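Jellero co-carry work, methods thread. We wanted to know how much of a two-person table carry a humanoid can learn when the other end is held by a human who was given no instructions beyond where to go.

Data first. 1480 carries collected, 19 human partners, teleoperated robot on one end. Partners were told the destination and nothing about pace, grip height or when to lift. Operators got the same brief.

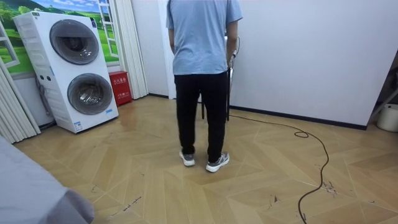

Do the partners wear any sensors?
None of them do. Partner intent is inferred from wrist force-torque at the robot end plus head camera video. We tried an instrumented handle in November and dropped it. People held the handle differently from how they hold furniture, and the policy learned the handle.

The policy has two parts. Udaso is the slow one: it takes head video at a low rate and outputs a phase (approach, grip, lift, travel, lower). Wubshet is the fast one: it takes wrist forces and joint state and outputs arm and base targets, conditioned on the phase.

Splitting them was a late decision. A single network did well on travel and badly on lift. It would start lifting on any upward force, including the small tug people give when they adjust their fingers.

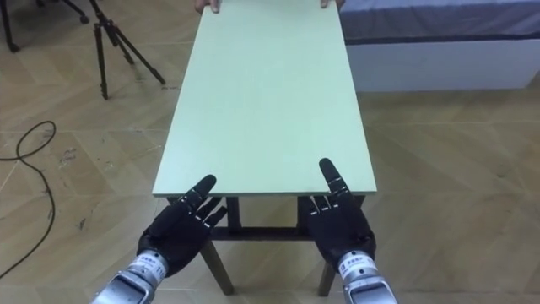

Grip-to-lift is still where most failures come from. The current rule is that Udaso must hold the lift phase for a short window before Wubshet is allowed vertical motion. The window adds delay. Partners compensated for it within a few carries, which muddies the before/after comparison, so we report first carries separately.

Ablations, same held-out partners for all of them. Removing force input hurts travel most, mainly on turns. Removing video hurts lowering most: without it the robot often reads a pause as arrival.

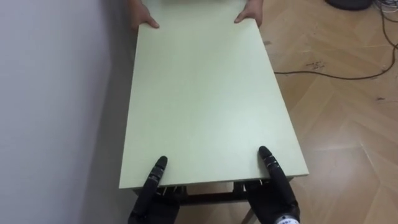 Turns deserve their own post. When the human end swings wide, the robot end has to pivot nearly in place, and the load shifts to one wrist. The grasp matters a lot here. With one finger of each hand on top of the panel and the others curled underneath, some of the twist goes into the fingers and the wrist reading gets smaller than the true torque. We correct for this with a learned offset per hand. It is crude and it drifts over a session.

Training set after augmentation is 3070 segments. Augmentation is time-warping and force noise only. Mirroring left and right made things worse, probably the per-hand offsets again.

Evaluation partners could stop a carry at any point by saying so. 34 were stopped, most of them during lowering. We count every stop as a failure, including the ones where the log shows nothing wrong.

Not covered: stairs, doorways, loads that flex. Ovinano is the next dataset and will have doorways. Stairs are not planned.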